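Planning a Kitchen for a Robot Helper: Measure First, Shop Later

I love this subject, so fair warning, this page runs long every time I update it! Readers keep writing to ask what a home robot costs. My answer is always the same – start with the kitchen you have, a tape measure and a pad of paper.

Tips before you spend a cent

Measure the narrow spots. Open the dishwasher all the way, pull out the lower rack, and measure what floor is left between the door and whatever stands opposite. Write that number at the top of the page. A machine that fits the room with the door shut may have nowhere to stand with it open.

Pick one chore. Unloading plates is a great first one (same shapes, same shelf, every day). Mebrat Alemneh at Jorkbridge, where I took the weekend planning class, has people write the chore out step by step, and mine came to 20 steps for a single load. I was sure it would be six!

Keep a separate line for the extras. My list had a charging spot, a new outlet, a floor mat and a service visit, and together they came to $314. I also put $1000 in a repair fund and I don't touch it for upgrades, however tempting the catalog gets.

Ask to rent. Plenty of dealers will do a month if you push a little. Zlata Savchuk talked hers down to four weeks with pickup included, and she found out in the first few days that her hallway rug had to go.

Bring your own dishes to the demo. Showroom plates are chosen to behave. Take your heaviest dinner plate, your slipperiest glass and that odd-shaped lid everyone owns.

Look at your racks. A drying rack with evenly spaced slots gives plates a regular place to stand, and a cheap rack swap may do more for you than a pricier gripper. Do this one even if you never buy a robot.

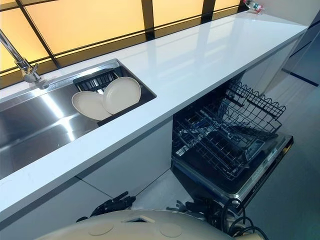 Jadico, December

Two cream plates in a black rack at the end of the sink, dishwasher door all the way down – this is the layout I'd plan around if I were starting over. Rack and dishwasher are close neighbors, so there's very little carrying, and most of the counter by the window stays free for stacking.

Do check the finish on your counter, though. Glossy white throws back a lot of light, and so does a steel sink. Ask the dealer for a trial at the brightest time of day in your kitchen, then again after dark with the lamps on. Uliana Chornovol booked hers for a Monday morning and wished she'd picked late afternoon, when the sun comes straight in over her sink.

Last thing for now: get the service terms in writing, including who pays for travel and how long a loaner takes to arrive. I keep mine taped inside the cabinet door with the appliance manuals.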